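Brolero Garment Folding Demonstrations
Data card, maintained by the Drasimo group at Voicu

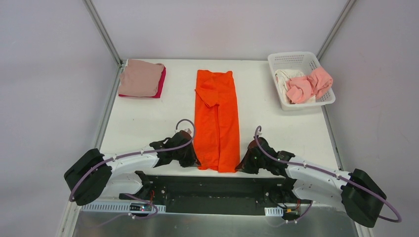 Brolero is a collection of teleoperated demonstrations of household laundry folding, recorded on a two-arm tabletop station and intended for training and evaluating imitation learning policies. Each episode covers the handling of a single garment, from the first grasp in the basket to placement on the stack. The basket stands at the back right of the table and the stack of folded garments at the back left, so that a garment in progress, such as the orange one, occupies the center between them with its hem toward the grippers. Users who train on cropped views should keep both back corners in the crop. Policies trained without them performed poorly on the first and last stages of the task.

Contents

The current release holds 90 sessions. A session is a continuous recording made by one operator and is divided into episodes by garment. Every episode includes the overhead camera stream, joint positions and gripper openings for both arms, the commands issued by the operator, and a text instruction. Camera and joint data share a common clock. No resampling has been applied.

Collection procedure

Demonstrations were given by remote control. The operator moved a pair of hand-held leader arms, and the station arms followed. Operators completed 7 practice sessions before any of their recordings were accepted. They were asked to work at a steady pace and to correct a poor grasp when it occurred instead of stopping the recording. Corrections have been kept in the data and carry the label "regrasp."

Folding followed a short written guide. Shirts are first folded in half lengthwise, the sleeves are turned in, and the garment is then folded toward the back of the table. Operators were free to choose which hand led each fold. As a result, the order of hand movements differs between operators, and some users may wish to filter by the operator field.

Splits

Test sessions were selected by garment, and no garment in the test split appears in training. The test split contains 24 sessions. A validation split is not supplied.

Annotations

Stage labels (pick, spread, fold, place) were entered by hand after recording and reviewed by a second person. Stage boundaries between spread and fold are the least consistent, particularly for soft knits. Episodes in which the garment left the table are marked "incomplete" and are excluded from the default loader. They may be restored by setting include_incomplete to true.

Known limitations

All sessions were recorded at the Privolton site under indoor lighting. Adult shirts are overrepresented. Socks, bedding and garments with zippers are absent. Motor temperature was not logged. Gripper opening values recorded before December have a small offset on the left arm, and the correction is stored in the calibration file for each session.

Loading

Reading the full release requires 32 GB of memory with default settings. The streaming option should be used on smaller machines.

Contact

Questions and error reports should be addressed to Lucian Anghel, data steward, and should state the session number and the stage label concerned.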